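Cover supervision: what the autumn timetable data shows

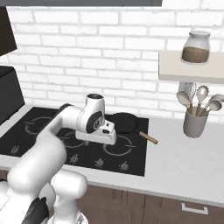

Schools in the Kirkeck group lost 1,135 taught periods to unplanned staff absence between the start of the autumn term and the February half-term. Of these, 309 were covered by a teacher giving up a planning period. The rest went to cover supervisors, agency staff or, in a small number of cases, were merged with a parallel class.

The figures come from the daily cover sheets, which each school office sends to the group timetabling team on a Friday. Until last year the sheets recorded only the absent member of staff, the period and the name of the person covering. They now also record the subject of the person covering, whether set work was left, and what was given up in exchange. It is the last of these fields that allows the planning-period figure to be stated for the first time.

A period counts as lost if the timetabled teacher was not in the room for more than half of it. Trips, examinations and training days entered on the calendar in advance are excluded. Long-term absence is counted for the first two weeks only. After that the post is treated as vacant and is reported separately in the staffing return.

Where the pressure falls

The load is not spread evenly across the week or across departments. Science and mathematics account for a larger share of the lost periods than their share of the timetable would suggest, and modern languages for a smaller one. Practical subjects present a different problem. A cover supervisor without the relevant safety training may not run a practical lesson, so food technology, chemistry and design lessons are moved to a classroom and replaced with written work. The cover sheet shows such a lesson as covered. The scheme of work shows it as missed.

Departments have dealt with this in different ways. At Rao, the science department keeps a bank of theory lessons for each year group, written so that they can be taught out of order. When a practical is lost, the next available theory lesson is brought forward and the practical is moved to its slot. This keeps the total content intact but requires the technicians to be told by 8.15 in the morning, and on several days in the autumn they were told later than that. At Grodau, practical lessons are simply re-booked in the final fortnight of the half-term. The fortnight has now filled up for Year 10, and the head of department has asked for two further room slots.

Neither arrangement deals with groups that have the same subject teacher for two option blocks. Those pupils lose twice as much when that teacher is away, and the present reporting does not pick them out. A pupil-level count would need the cover sheets to be matched against class lists. The timetabling software can do this but the licence held by the group does not include that module.

Planning periods

The staff working agreement allows a teacher to be called on for cover only rarely, and only in circumstances that could not be foreseen. It does not define "rarely". Each school has set its own ceiling, and the ceilings were not drawn up with reference to one another. One school counts calls per half-term, one counts them per term, and one has no written figure but asks the deputy head to approve any call beyond the third.

As a result the 309 planning periods cannot easily be compared between schools. What can be said is that they were concentrated on a minority of staff. Those called on most often were teachers with a free period first thing in the morning, when most absences come to light and before agency staff can reach the site. Part-time teachers whose working day starts at period 1 were also called on more often than their hours would predict.

Usha Pai, who runs the timetabling team, has proposed three changes for the summer term. The ceiling would be set across the group, at 2 calls per half-term for full-time staff and pro rata for part-time staff. Planning periods would be moved away from period 1 wherever the timetable allows. Any period given up would be paid back within the same half-term, and the repayment entered on the cover sheet next to the original call.

The second of these has the greatest effect on the timetable and will not be possible everywhere. In the sixth form, period 1 is kept light because of bus arrivals, so staff with a large sixth-form load will continue to be free at that time. For these teachers the proposal is that the first call of the day goes to a cover supervisor, even where this means that a later absence falls to a teacher.

Set work

Set work was recorded as left in most cases, but the field is a yes or no and says nothing about quality. Comments entered by cover supervisors suggest three recurring faults. The work is too short for the period. It refers to a textbook that is kept in a different room. Or it depends on a login that the supervisor does not have.

The last is the easiest to put right. Cover supervisors will be given a shared read-only account for Rovenent, the online homework platform, from the start of the summer term. The account will show class tasks and answers but not pupil marks. Agency staff on bookings of a single day will not be given the account and should continue to be given printed work.

Departments are asked to check that each teaching room has a cover folder and that it contains a seating plan, a class list and one self-contained lesson per year group. The seating plan should be the current one. Folders last checked in September will in many cases be out of date, as sets in Years 8 and 9 were changed after the winter assessments.

Returns for the second half of the year

The form of the cover sheet will change slightly. The "merged class" entry, at present written in the comments box, becomes a separate code, M. The code is to be used when two groups are taught together by one teacher for the whole period. It is not to be used where a second adult is in the room, whether or not that adult is a qualified teacher. Offices should use the existing code C in that case.

A new column asks whether a practical lesson was replaced with written work. It should be filled in by the head of department and not by the office. If the answer is not known on the day, the column may be left blank and completed with the following week's return.

Comments on the proposed ceiling should go to Usha Pai through the staff representative at each school. The ceiling requires agreement under the working-time policy and will not be applied before that agreement is in place. The changes to the cover sheet do not require agreement and take effect with the first return after half-term.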